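Compte rendu de la réunion du club, septembre 2022
Notes prises par moi, Matúš Říha - j'écris comme je parle, vous me corrigerez !

Présents : 15 personnes, plus deux excusées.

1. La visite chez Wasley
On a surtout parlé de ça, évidemment. Ceux qui étaient à la journée portes ouvertes de Drirnitz sont revenus ravis (moi le premier). L'atelier a reçu plus de 173 visiteurs et il fallait jouer des coudes devant les démonstrations. Le gros robot de palettisation a plu aux enfants, mais j'ai passé presque tout mon temps devant les petits bras imprimés en 3D, avec des briques LEGO à attraper - on peut même prendre les commandes, et c'est bien plus difficile que ça n'en a l'air !

2. Achat d'un kit
Le devis de Clarasov est de 2997 couronnes, servos compris, impression à notre charge. Adopté, une abstention.

3. Notre propre démonstration
On vise janvier, dans la petite salle. Je propose de rester simple : une plaque verte, une boîte, des briques, et du ruban adhésif pour que rien ne bouge sur la table.
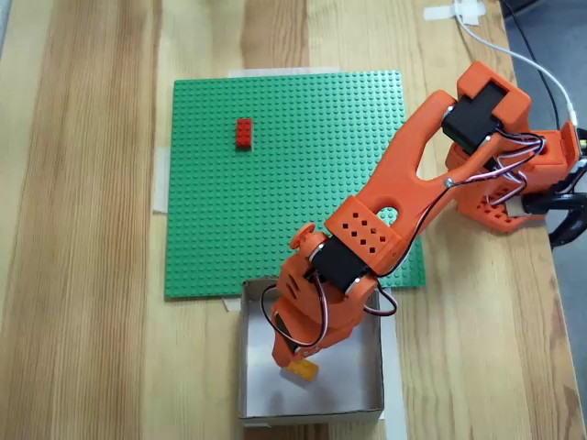 Sproģis prêterait des rallonges, à confirmer. Reste à savoir qui tient le stand l'après-midi, je fais passer une feuille.

4. Divers
La clé de l'armoire est toujours introuvable. Regardez dans vos poches, merci !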